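Posted on January 13, 2023

My second winter of learning the accordion

I started again with the waltz from Odham, the one I gave up in June. My teacher, Vusumuzi Shabalala, told me to play only the left hand for 14 days. It was boring, but on day 9 the bass began to go by itself.
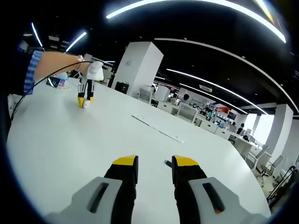 The right hand is still slow. I always hurry in the second part, and then the bellows are closed too early and I have no air for the last note. Vusumuzi says I should breathe out together with the bellows – I tried it, and it helps a little.

Next I want to learn the short polka on page 272 of his old book.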